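4.2 Crates, labels and the packing table

I'll start with the tables, as I did on my first morning at Flekel. I had gone in expecting to write about the big stuff (the conveyors, the racking, the software) and ended up spending most of February looking at small boxes and the labels stuck on them. Over 1,058 parcels went into my notebook in the end, and I can't say I got tired of them!

A parcel at Flekel spends its life on the tables in a plastic crate. The crates have printed codes underneath, but the code is no use when the crate is standing on it, so people tear off a bit of white tape, write on it in marker and stick it on the front. In Zacharias, the stock system, a crate has a proper name with 15 characters in it. On the floor it has whatever the tape says. I asked about this a lot, and the answer I kept getting was that you can read tape from the other side of the table and you can't read Zacharias from anywhere except a desk.

I found three ways of dealing with a parcel when it reaches the table. Some people pick the box up and bring it to the scanner, some leave the box lying and bring the scanner to it, and some (mostly on the late shift) do a bit of both and meet in the middle. I had assumed the first would be the usual one. It was for small cartons, but with soft padded packages almost everyone left them where they were, as the label bends when you lift the thing by one end and then you're scanning a curve.

Light matters far more than I'd thought. A white label under a strong lamp goes so bright at certain angles that I couldn't read a word of it myself, and clear tape is worse, with that line of glare it gets where it folds over a corner. Pekach, the older of the two sites I visited, has softer lamps and people there tilted boxes much less. I'd love to say more about that, but I only had 4 days there. Figure 3 is from Flekel. 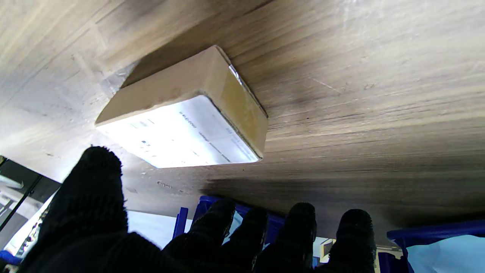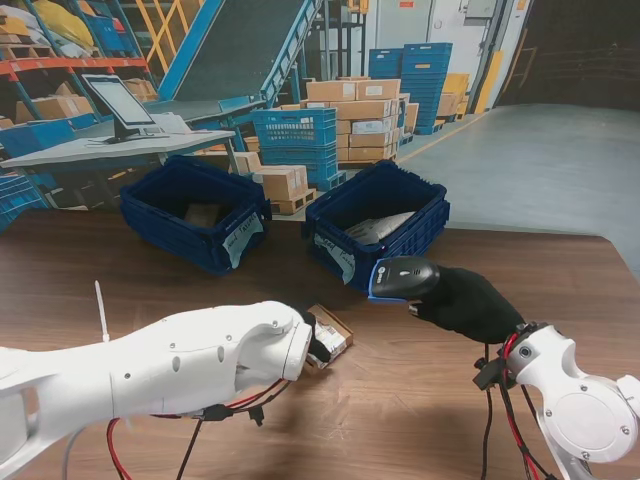
Figure 3. Labelled cardboard boxes at the packing table.

Back to the tape, though, because I think it deserves more attention than the earlier work gives it. The Plolier handbook, which both sites follow, says that handwriting on crates should be removed at the end of each shift. I never once saw this done. Old tape stayed on until it peeled or until the next person stuck a new strip over it, and I came across crates with a good thick wad of the stuff on one corner. When I peeled a few of these apart (with permission) the layers were mostly the same word again and again, rewritten when the marker had rubbed off.

So the crates do have settled names, and the names live on the table and get passed along by hand. Section 4.3 looks at what happened to them when a crate moved to the other site.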